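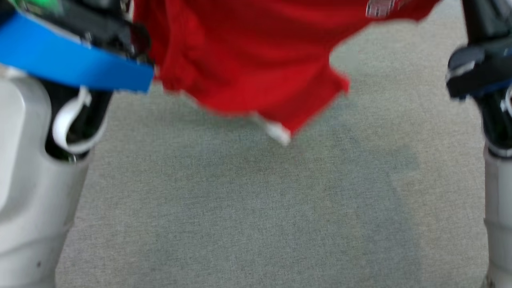
Red garment between the two arms, carpet floor.

Budgeting for a two-arm folding setup – what am I missing?

Asked by Fredy Mamani, 09/09/2018

I help run a small laundry that does team uniforms, mostly basketball and soccer. My business partner is sold on the idea of a pair of robot arms for the folding table and wants it in next year's budget. I'm not sold. We've had one quote, from Pakel, and it lists the arms, the controller, "integration" as a single line with no detail, and then a yearly support fee that starts in February whether we're up and running or not.

We fold about 1,200 pieces a week in season and maybe a third of that the rest of the year. Right now that's one person, part time, who also does the bagging. The sales rep says one operator could "supervise" the cell while doing other things. I've heard that before about a tagging machine.

What should I be asking them before I put a number in front of my partner? And is there a sane way to try this without buying the lot?

2 answers

Elvira Guzmán
Ask what the price of "integration" covers, in writing. When we bought a bagging line through Gremetti, the machine itself was the cheap part. We paid separately for the electrician, the guarding, two rounds of site visits and a table at the right height. None of it was in the first quote and all of it was "standard".

Then send them your own laundry. A flat cotton towel tells you very little. Send tank tops with trim, the slippery shorts, the kids' sizes, and make them run 100 pieces in a row while you stand there with a stopwatch. Count every time a person reaches in. If they'd rather show you an edited video, I would take that as your answer.
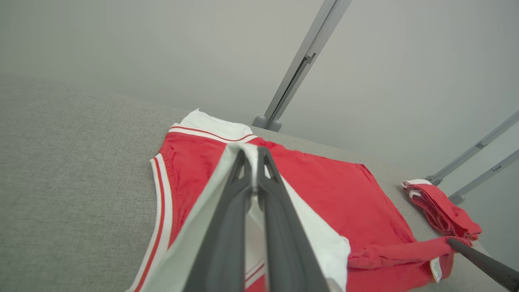 Gripper holding the white part of a red jersey on the gray work surface.

Look at how much of a jersey is just edge. There's ribbing at the neck, trim on the armhole, a care label at the bottom, and the fingers have to get hold of the right bit of it. White on red is at least easy to tell apart. Ask what happens with navy on black, and who pays for the extra setup when you take on a new team.

Other lines I'd want on the sheet: spare finger tips, training for a second operator, what a callout costs after hours, and floor space. Two arms need more room than the brochure suggests, and you can't park carts in it.

As for trying it, Dunleavy used to do a paid trial with the fee taken off the purchase price. I don't know if they still do.

Cyrill Pichler
Don't bother. At your volume a decent folding board and a better table will do it. We bought 400 hangers and stopped folding half our stuff, best money we spent.

Comment from Fredy Mamani
Hangers won't work for us, the teams want them bagged by number. But thanks. Elvira, I've asked Pakel for the 100 piece run and so far I've got a brochure back.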